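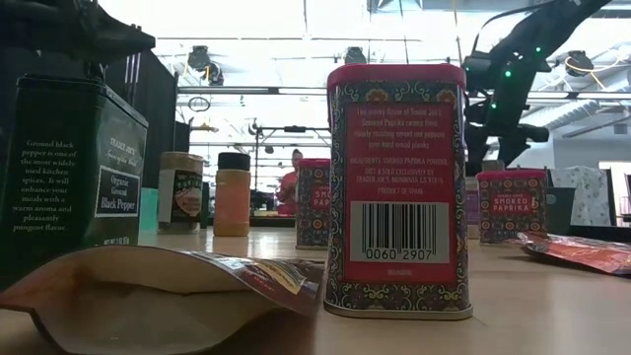
Duplicate tins in pick episodes

plestau_ops
Spice set, 200 episodes. With three identical paprika tins out, the policy stalls between them. Drop to one?

Hutchins
No. Keep the duplicates and fix the labels. "Pick the paprika" is ambiguous. Use "pick the right paprika tin."

skurora8
Disagree. Left and right flip between camera views. Run 60 with a single tin first, then mix.

Hutchins
Define it in the base frame. We did that in April, no stalls after.

plestau_ops
Relabeling 60 now. Pouches stay in?

skurora8
Yes, but log failed grasps separately.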